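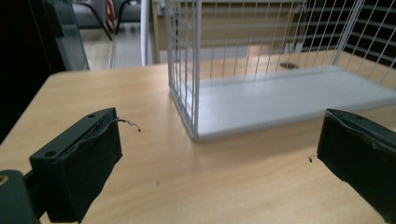
Filed under: Shop Talk | Keeping It Running

Print this article | E-mail to a friend

Neusa Fontes has looked after the hand-held gripper at Cultik for 9 months now, and she will happily talk tape for as long as you let her.

"People ask about the software," she says, pouring me a second coffee, "and I tell them, well, first come and see my fingers!" She means the two black ones, wrapped in tape that wrinkles and frays along the edges however carefully she smooths it down. She changes it every 200 grips – more often when the work is wire baskets, which she says are hard on an edge.

A stray strand of wire on a finger gets snipped before the next run. "It's a little thing, but a little thing can catch on the mesh, and then there goes your afternoon." The screws she checks by hand on Saturday, with the radio on, the way Kobina Dramani taught her.

Recent stories
Marwan Bataineh on Belts and Patience
A Morning at Tidenero
Zeltildale Gets a Second Cell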